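Opérateurs et opératrices de démonstration (H/F) — collecte de données de manipulation

Prevance recrute trois personnes pour la campagne Luo, qui alimente en exemples l'apprentissage d'une politique de manipulation bimanuelle.

Le poste consiste à exécuter des tâches courtes sur table avec deux pinces tenues à la main, une par main : saisir, déplacer, orienter, déposer. Chaque essai est enregistré, puis annoté dans l'outil Flusent. Objectif de la campagne : 2000 démonstrations valides, dont 1274 déjà acquises. 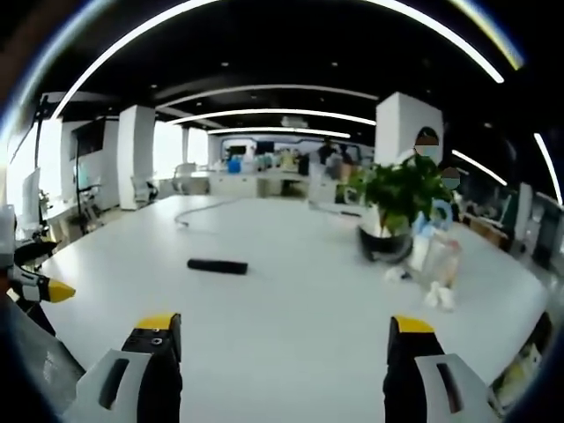 Poste de collecte sur table, vue depuis l'une des pinces, doigts ouverts.

Missions
Réaliser les séquences selon la fiche de tâche, à vitesse régulière.
Varier la position de départ des objets entre deux essais.
Signaler les essais à rejeter — chute d'objet, doigt masqué, perte de suivi.
Renseigner le journal de session.

Profil
Bonne coordination des deux mains, station debout prolongée possible. Aucune expérience en robotique exigée. Lecture de consignes en français, notions d'anglais utiles. Formation interne au protocole Buvow avant la première session.

Conditions
CDD à temps partiel, 286 heures au total, travail sur site uniquement. Matériel fourni.

Candidature
CV et disponibilités à déposer via le formulaire de la page Recrutement, référence Luo, avant le 30 juillet 2024. Un essai pratique est prévu pour les dossiers retenus.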